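Lost holding torque on the wrist joint: a fault report of sorts

Posted June 10, 2025, by Rochelle Costigan

The arm dropped its load again on the Monday, and this time I had the logger running.

Some background for anyone who has not read the earlier posts. The bench arm is a six-axis Drovero with a two-finger gripper, second-hand, bought without its original controller. I drive it from a Troditz motion board over a serial bus, and the supervisory code runs on an old desktop under the bench. The job it has been doing since spring is desk tidying: pick up a small item of stationery, carry it to a container, let go. It is a dull task and I chose it for that. If something goes wrong with a dull task, the cause is usually in the machine.

The fault is easy to state. With the arm stationary and the gripper closed on something, joint 5 would sometimes go slack for a fraction of a second and then recover. The wrist sagged, the fingers pointed at the floor, and whatever was in them either stayed put or slid out. The board reported no error. The arm then carried on with the next move as if all was well, from a starting position that was wrong.

That last part is what bothers me. A dropped pencil is nothing. An arm that has moved without being told to, and does not know it, is a safety problem, and on a bigger machine it would be a serious one.

What I ruled out first

Mechanical slip was the obvious candidate. The wrist on this model is belt driven and the belt tensioner is a poor design, a slotted plate held by two small screws. I marked the pulley and the shaft with a paint pen and ran the arm until the fault appeared. The marks were still in line afterwards. The belt had not jumped a tooth and the grub screws were tight.

Next was load. The scissors are the heaviest thing in the test set, and they are long enough to put some twist on the wrist if they are gripped by the handles. I weighed them and did the sum. Even held at the worst point, with the arm reaching well out, the load was well inside what the motor should hold. I also saw the fault once with nothing in the gripper at all, which settled the matter.

Then temperature. I taped a thermocouple to the motor case. It was warm after a long session, as you would expect, but there was no link between the reading and the time of the fault. Two of the early ones came within minutes of a cold start.

That left the electrical side, which I had been avoiding, as the harness on this arm is a bundle of thin wire inside a sleeve that somebody glued shut at both ends.

The logging setup

The Troditz board can stream its supply voltage and per-joint current, but the default rate is far too slow to catch anything short. I wrote a small program to poll joint 5 on its own, as fast as the bus would allow, and store the readings in a ring buffer. When the measured position moved away from the commanded one by more than a set amount, the buffer was written to disk along with the next few seconds of data.

I set the threshold at 16 encoder counts. Lower than that and ordinary vibration would trigger it. I could have used a proper oscilloscope probe on the motor leads, and I did later, but there is no point sitting beside a scope for an hour waiting for something that happens when it likes.

The test cycle was the normal one with a long pause added at each hold point, so that the arm spent most of its time standing still under load. Scissors to start with, then the lighter items. I left the wrist camera on throughout, mainly so I could see where the fingers were pointing when the trigger fired.

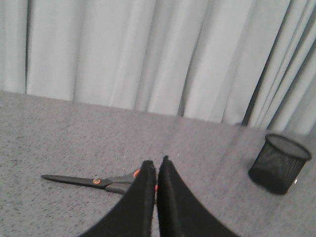 The first useful capture came at cycle 488. The position trace is flat, then falls away sharply, then is pulled back by the controller. The current trace is the interesting one. It should rise when the joint starts to sag, because the position loop sees an error and asks for more torque. Instead it goes to zero before the joint moves, stays there, and comes back with a large spike.

So the drive had stopped supplying current. It was not overwhelmed by the load. It had been switched off and on again.

The supply voltage on the board was steady through all this, which means the main rail was fine. Whatever was happening was either on the enable line to the joint 5 driver or inside the driver chip.

The enable line

Each joint driver on this arm has an enable input, pulled high through a resistor on the small daughterboard in the forearm. The main board can pull it low to disable the joint. On the drawing I have, which is a scan of a photocopy, the resistor is a sensible value. On my daughterboard it is ten times larger. I do not know if that was a change in production or a wrong part fitted by a previous owner.

With such a weak pull-up, the line is easily disturbed. It runs the length of the forearm, next to the gripper motor leads, with no screening. The gripper motor is a brushed type and electrically filthy. When the gripper is closed and holding, its driver chops the current to keep the grip force steady, and every edge puts a little spike on whatever wire happens to be next to it.

I put the scope on the enable pin and there they were. Most of the spikes were small. Now and then one was deep enough to go below the logic threshold, and the driver took it as a command to shut down. There is a short restart delay built into the chip, which accounts for the length of the sag.

This also explains why the fault was tied to holding. During a move the joint has its own momentum and a brief loss of drive barely shows. Standing still with the gripper working is when it matters. The one time I saw it with nothing in the gripper, the fingers had been closed hard against each other, so the gripper driver was chopping then as well. I had noted it at the time as "empty" and thought no more of it. Lesson for me about what goes in the notebook.

The fix

There were two changes to the hardware.

I replaced the pull-up with the value on the drawing. The pads are tiny and the old part came off in two pieces, but the board survived. I then added a small capacitor from the enable pin to ground, right at the chip, to soak up what is left. This slows the enable line slightly. I checked that the joint still shuts down quickly when the stop button is pressed, and it does, with no difference that I could measure by the time the relay is counted in. Please do check this if you copy the change. A filter on an enable line is a filter on your stop signal too, and making one fault rarer by making the stop slower would be a bad trade.

I also moved the gripper leads to the other side of the forearm and twisted them together. This meant cutting the glued sleeve open, and I have replaced it with the spiral sort that can be taken off again. Chala sells it by the metre and it is perfectly good.

The software side

The hardware fault was the cause, but the part I consider the real failing was mine. The supervisory code trusted the board. If the board said "in position", the code believed it and moved on. A joint that had sagged and been pulled back was never looked at. In a few cases the recovery had stopped short, still inside the board's very generous tolerance, and the next move began with the wrist a few degrees off. That is how I came to put the fingertips into the worktop in April, and I blamed the calibration for it.

The code now checks each joint against its commanded position at all times, holding or moving, with its own tighter limit. If a joint is out for longer than a set time, the arm stops where it is, with the drives still on, and waits for me. I thought for a while about whether to cut power instead. On an arm with no brakes, cutting power means the whole thing falls, which is a worse outcome than a stiff arm standing still. The stop button still cuts everything, and I have put a foam block under the elbow for that case.

A stop of this kind has to be cleared by hand, with a key press at the desktop. There is no automatic retry. I had a retry in an early version and took it out the same evening, after watching the arm trip and restart several times in a row with my hand not very far away.

I have changed my own habits as well. I used to reach in and reset the items while the arm was paused at a hold point, on the grounds that it was not moving. Given what I now know about hold points on this machine, that was foolish. The drives go off at the button first – every time – and the arm goes down on its block before I reach in.

Results so far

After the repair I ran 1173 cycles over several evenings with the same trigger threshold. There were no captures. The scope shows the enable line sitting high with a bit of fuzz on it, nowhere near the threshold.

I am not calling it closed. The old fault could go quiet for days, and I have only changed the resistor on joint 5. The other drivers on the daughterboard have the same weak part. Their enable lines take a different route and I have never seen one misbehave, but the margin is just as thin, so they will all be done when the new parts arrive. I would like to have that finished by July.

Two questions remain. The first is why the board does not report a driver shutdown. The chip has a fault output, and it is wired, but as far as I can see the firmware only reads it at power-up. I have written to Troditz and had an automatic reply. The second is whether the Greltonell controller, which some people fit to these arms, handles this any better. If you have one and can look at what it does when an enable line is pulled low for a moment during a hold, I would be glad to see the trace. Please support the arm before you try it.

The logging program is on the downloads page with the other scripts. It assumes joint 5; the number is set near the top of the file.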